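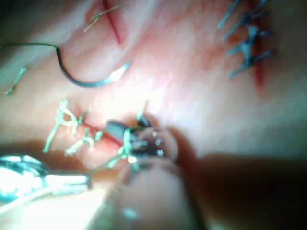

Biljana Vidmar wrote:
I still think you're recording far too many perfect runs. A robot that has only ever seen tidy stitching won't have a clue what to do the first time it drops the needle.

Kastriot Dimitrov wrote:
Fair point, and it's why I came on here to ask in the first place! I've been doing the remote control side for our suturing project since April (I sit at the console, the arms copy my hands, everything gets saved) and we're up to 278 runs. The needle handover is driving me mad. I do it a bit differently every time without meaning to, and the trained version dithers horribly at exactly that bit. Do I force myself to do it one way, or just keep piling up runs and hope it sorts itself out?

Hrvoje Obradović wrote:
One way. Pick a grip, pick an angle, stick it on a note next to the console. We did 100 runs like that at Pundov and the dithering more or less went.

Biljana Vidmar wrote:
And then yours only worked from that one angle, Hrvoje, you told us so yourself in the Ursu thread :)

Hrvoje Obradović wrote:
It worked, though.

Kastriot Dimitrov wrote:
Ha, all right you two. The knots are another thing. With my own hands I'd feel the thread go tight, but at the console I'm going purely on what I can see, so I creep along like a learner driver, and of course it learns the creeping as well. 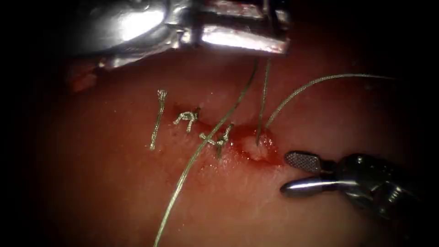
Teodora Nikolovski wrote:
Try not to pause while you think. Do your thinking before you press record, then go through the whole stitch in one go, even if it comes out ugly. Long stops are poison, the robot can't tell a stop that means something from you scratching your nose.

Kastriot Dimitrov wrote:
Guilty! I watched some of mine back last night and there are huge gaps where I'm plainly dithering over which strand to pull. I could trim them out afterwards, I suppose, but then the arms seem to jump a little at the join and I don't much like the look of that either.

What I've started doing is splitting the job up. Picking up the needle is one recording, going through the tissue is the next, then the knot by itself.

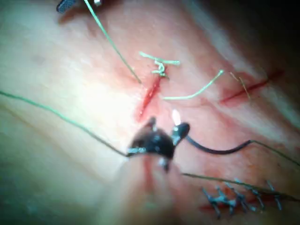

It's slower to set up, and I grumble every time, but if I fluff the knot I only bin the knot and keep the rest. Before that I was chucking whole runs away over one silly loop.

Biljana Vidmar wrote:
Don't bin them!! Keep the fluffs where you recover. Those are the best ones you've got.

Hrvoje Obradović wrote:
Disagree, sorry. Get it working clean first, add the rescues later.

Kastriot Dimitrov wrote:
I might go halfway: a clean set, plus 12 where I muck up the grip on purpose and put it right. 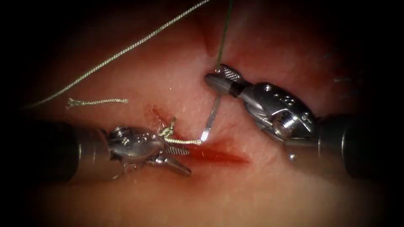

I'll keep those in their own folder so I can train with and without and see which of you is buying the drinks. Console's mine again tomorrow morning, so I'll post how the handover looks once it's trained.

Teodora Nikolovski wrote:
Write down which hand you start with, too. I didn't, and I'm still sorting mine.

593 views | 12 replies | Share

Related threads
Clalard console: pedals sticking after update
Teaching by hand or by remote, which do you prefer?
Murura arm drifts when I let go
How long should one recording be?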